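3.2 Data Collection

Demonstrations were collected at the Tridwood site on a single tabletop arm fitted with a parallel gripper. An operator guided the arm through the Laris teleoperation interface, and each demonstration ended when the requested cube had been released at the goal position or when the operator gave up the attempt. Abandoned attempts were kept and marked as failures. After removal of recordings with missing joint data, the set contains 1,868 demonstrations, recorded at 15 frames per second.

The policy receives only the wrist camera view, the joint positions and a short text command naming a color. No overhead camera is used. The wrist view therefore has to support two different judgments – which cube is meant, and where the fingers are relative to it. Figure 4 shows a typical view with the fingers open. The cubes lie well to one side and are only partly visible, so the policy must move toward a target it cannot yet see in full.

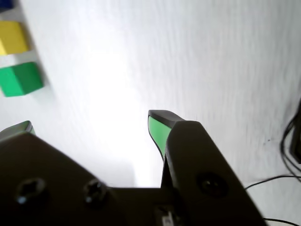 Figure 4. Wrist camera view with the gripper open above the white tabletop. Green pads line the inner faces of the fingers; blue, yellow and green cubes are at upper left.

3.3 Handling of Partial Views

In early trials, the baseline policy often stalled when the target was near the image border. We compared two remedies. The first adds a memory of the last 5 frames to the policy input. The second, which follows the approach of the Van der Merwe baseline, crops the training images at random so that partial cubes become more common during training.

Both remedies were trained with the same settings and the same split of the data. The green cube received separate attention, as its color is close to that of the finger pads in some lighting. We masked the pads in one training run and left them visible in another – all other inputs were unchanged. Results for both runs are reported in Section 4, together with those from the second test site at Drernirbridge, where no training data were recorded.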